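Tags: Technology / Weekend Features / Out and About

I nearly missed the open day at Gurero because I got off the tram a stop early and then bought a sausage roll, so by the time I'd signed in I was at the back of a queue that went halfway down the stairs. It was a Monday, too! Who knew so many people could get a Monday off to watch a machine tidy up?

Because tidying is the whole business here. Gurero's robot arms are being taught the sort of fiddly household jobs I put off myself, and the one everybody wanted to see was the pencil case. One gripper takes hold of the case by the zipper, the other brings a marker up to the end of it, and then (in theory) in goes the marker. My eight-year-old niece does this in two seconds while talking about horses. I'd never given it a moment's thought until I stood there holding my breath over a red cap.

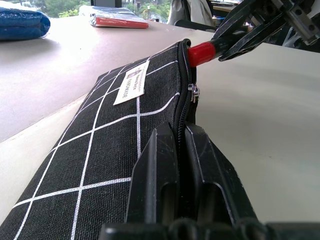 The thing with fabric, our guide told us, is that it won't keep still. A mug is the same shape every time you reach for it, but a soft case sags and folds and the opening wanders off somewhere new. The team have logged 2770 attempts at this one job, under a project they call Flilitz (I asked what it stood for and got a shrug), and they reckon they'll want plenty more before they trust it with a stranger's pencil case. Of the 534 they ran in November, she said her favourites were the failures, and she keeps a folder of them on her desktop.

We got 15 minutes at the table, which went by in a flash. I'd expected something slick and a bit chilly, like a car ad, and it was much homelier than that — cables looping about, bits and pieces pushed to the back of the table, a lovely big window full of trees. A bloke next to me who repairs sewing machines at Prullimby spent the entire time muttering about zips. He had a point. I've got a raincoat at home that defeats me every winter, and I've had almost 50 years of practice with my hands.
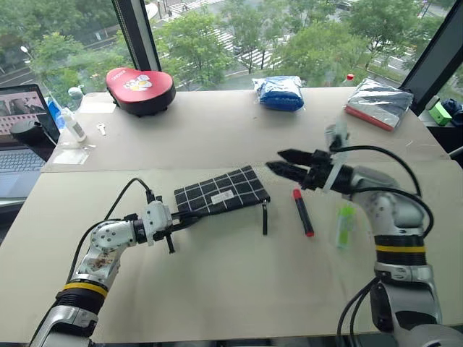 Both arms at the table at Gurero, with the grid-patterned pouch between them and the marker off to the right.

Afterwards there was tea, and a short talk from Chauke, the outfit that looks after the software side, which I'll admit lost me somewhere around the second graph. The questions were better. One woman wanted to know when it could do school lunches. Not soon, was the answer, and she looked so disappointed that I offered her half my biscuit.

I'd go again. Wear flat shoes for those stairs, get there before ten if you want a spot up the front, and have your sausage roll first.

Contact us | Advertise | © Weekend Features, all rights reserved | Back to top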